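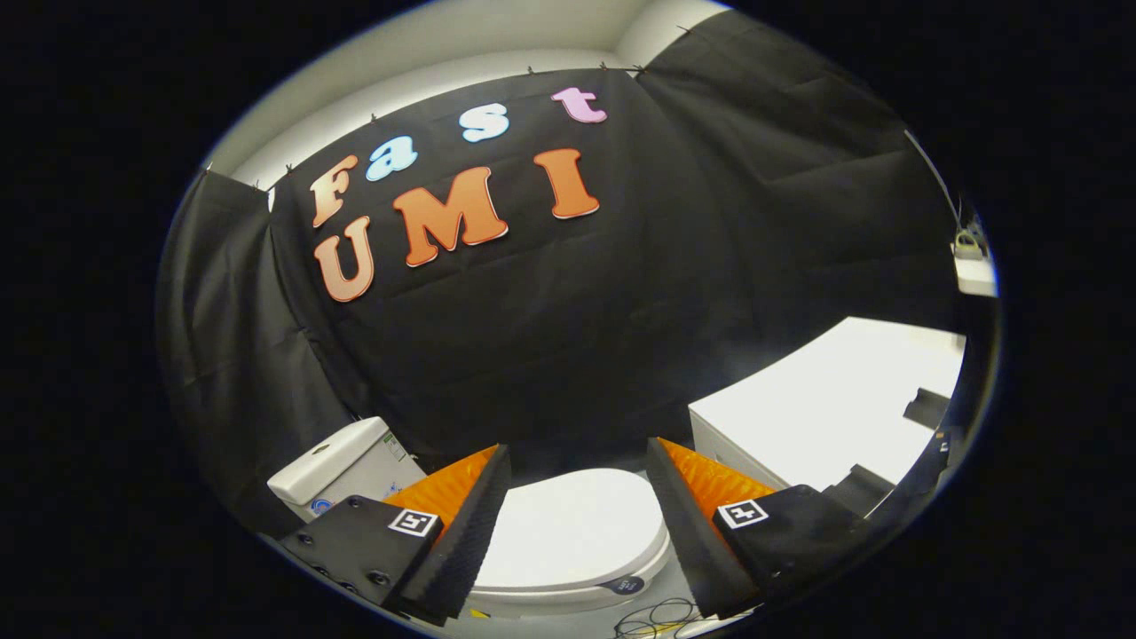 Issue 13

The Man Who Rowed Home in a Bathtub
Pukosby, the little magazine of odd journeys

$14, paperback, stapled, mails flat
In stock. Page updated Wed 26 November.

I've wanted to do the bathtub story since before there was a magazine to put it in. It had been sitting in a folder on my desk for years, along with a bus timetable and a very bad photocopy of a harbor map, and every time I planned an issue I'd pull it out, decide I didn't know enough yet, and stuff it back in. Well, it's finally printed!

The short version goes like so. A plumber's apprentice from Erura takes a summer job in Delaunay, spends his wages faster than he earns them (cards, mostly, and one very nice coat) and finds himself 455 miles downriver with no fare home. What he does have is a cast-off enameled tub from the hotel where he's been working, a lot of cork, and an uncle's wedding to get to. So he bolts two floats on the sides, rigs up a pair of oars and sets off against the current – which, if you know the river, is a pretty terrible plan.

I won't spoil the rest of it, but I will say that he gets stopped at a lock because the keeper can't decide what to charge him. The rule book had a rate for barges and a rate for livestock. The argument over which one applied went on through lunch, and the receipt he got at the end is my favorite thing in the whole issue. I've reprinted it big so you can read the handwriting.

The bathtub takes up a bit more than half the pages. After that you get:

The long walk to Jekura. A mail carrier misses the last ferry and goes the land way, with the sack. I thought it would be a two-page filler and it grew, so now it has its own map.

Slept through it. A night train, a wrong carriage, and a church choir that arrived in the wrong country in its robes.

Letters. Lots of you wrote in about the stowaway piece from last time, including a reader whose grandmother ran the boarding house! I printed her letter nearly whole and only trimmed the part about the cat, which was lovely but went on.

What I got wrong. Two corrections and an apology about a bridge.

The practical stuff

It's the same size as the older issues, so it'll sit next to them on the shelf. The cover stock is a little heavier than before, after people told me theirs were getting chewed up in the mail. Inside is plain uncoated paper, black ink, with one fold-out (the river, from Delaunay up to Erura, with the places he tied up for the night marked on it). The fold-out is stapled in. If you want to pin it on a wall you'll need to lift the staples with a butter knife or something, and go slow.

The type is bigger this time too. I got tired of squinting at my own magazine.

It's fine for older kids, I'd say. There's some card playing and a bit of swearing at the lock.

Shipping

I pack orders on my kitchen table and take them to the post office when I've got a stack, usually a couple of times a week. Everything goes in a stiff card mailer. If yours shows up bent, send me a picture and I'll mail another one, no need to return the first. Overseas is okay, just slower, and I can't do anything about customs.

If you're ordering several back issues together, put them all in one cart so you only pay postage once. I've refunded the extra for people who didn't, and I'm happy to, but it's a bit of a nuisance on both ends.

Back issues

The early ones are mostly gone. I found a box of the balloon issue in October, under the stairs, and I've got almost 30 copies left from it. The corners are slightly soft on those and I've knocked the price down to match. The desert bicycle issue is sold out and I'm not planning to reprint, though I do get asked a lot.

Subscriptions

I don't do them right now. I tried, and then an issue ran very late and I felt awful every time I opened my email – so it's single copies until I've got a couple finished in advance. There's a mailing list if you'd like a note when the next one's ready. I only write when there's something to sell or something I can't resist telling you.

Next up is either the piano that went over the mountains by sled or a whole issue on ferries. I've got more on ferries, but the piano has better pictures. If you have a family story about somebody getting home the hard way, I'd love to read it, and the contact form at the bottom of the page comes straight to me.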